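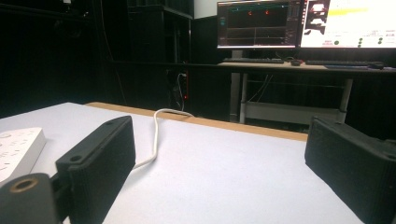
Restoring Water Levels on the Hukumley Flats: A Position Statement from the Editor of This Blog

February 8, 2022

The drainage authority responsible for the Hukumley flats has opened its public comment period on the proposed raising of winter water levels. Readers of this blog will know that I have followed the matter since the first survey was released. I set out below the substance of the comment I have submitted, together with some background for those who have not had the opportunity to read the full proposal.

The flats consist of low-lying wet meadow between the Gondel River and the old county road. Most of the ground was ditched for hay, and the main ditches have been deepened several times since. The effect on the land is well documented. Soils that once held water into early summer now dry out in spring, and the sedge beds have given way to coarse grass and thistle. Snipe, which formerly nested across the site, are confined to the wet corner beside the Mitik culvert.

Under the proposal, adjustable boards would be installed at 4 points along the main ditch. These would hold water on the meadow from late fall until the end of April, after which levels would be lowered in stages to allow a single late cut of hay. The area affected is given as 90 acres, all of it in public ownership or under lease. Private parcels to the east would be protected by a low bank, which the authority would be required to inspect each year.

I support the proposal in its main points. The present regime serves neither wildlife nor agriculture particularly well. The leaseholders have themselves reported that the hay crop has declined in quality, and the cost of clearing the ditches now exceeds the rent received from the meadows. Holding water on the site in winter would also reduce the volume reaching the Yokoyama bridge during heavy rain, where the road has been closed on several occasions in recent years.

There are, however, three matters on which I have asked the authority to provide further information.

The first concerns the timing of the spring drawdown. The proposal states that levels will be lowered "as conditions permit." This wording is too loose. Ground-nesting birds select their sites according to the water level they find on arrival, and a rapid change in either direction may cause nests to be abandoned or flooded. I have requested that a maximum weekly rate of change be written into the operating plan and that the gauge readings be published.

The second concerns access. The footpath along the north ditch is used throughout the year by walkers, birders and school groups. According to the map attached to the proposal, a substantial part of this path would be under water from December onward. A raised boardwalk is mentioned in the appendix, but no funds have been assigned to it. The authority has budgeted $3,000 for signs and gates, and it is my view that this sum would be better applied to the first section of boardwalk, with signs to follow.

The third concerns monitoring. Counts of breeding waders have been made on the flats for about 20 years, and the record is among the most complete in the district. The proposal makes no reference to it. I have asked that the same survey routes be retained so that results before and after the change can be compared. It would be regrettable if the record were broken at the very point when it became most useful.

Some residents have expressed concern about mosquitoes. The authority's response is that water will be held mainly in the cold months and drawn down before the principal breeding season. I consider this a fair answer as far as it goes, although the shallow pools near the Mitik culvert may remain wet into June and should be checked.

Others have objected that the meadows will look neglected. A wet meadow in February is brown and flat, and I do not expect every resident to find it attractive. The appearance of the site in winter should nevertheless carry less weight than its condition as habitat and its capacity to store floodwater.

Comments may be submitted in writing at the authority's office or through its website. Submissions should state the section of the proposal to which they refer and should include the writer's postal address. Copies of the survey maps are available at the Gondel branch library on request. I will publish the authority's reply to my three questions on this blog when it is received.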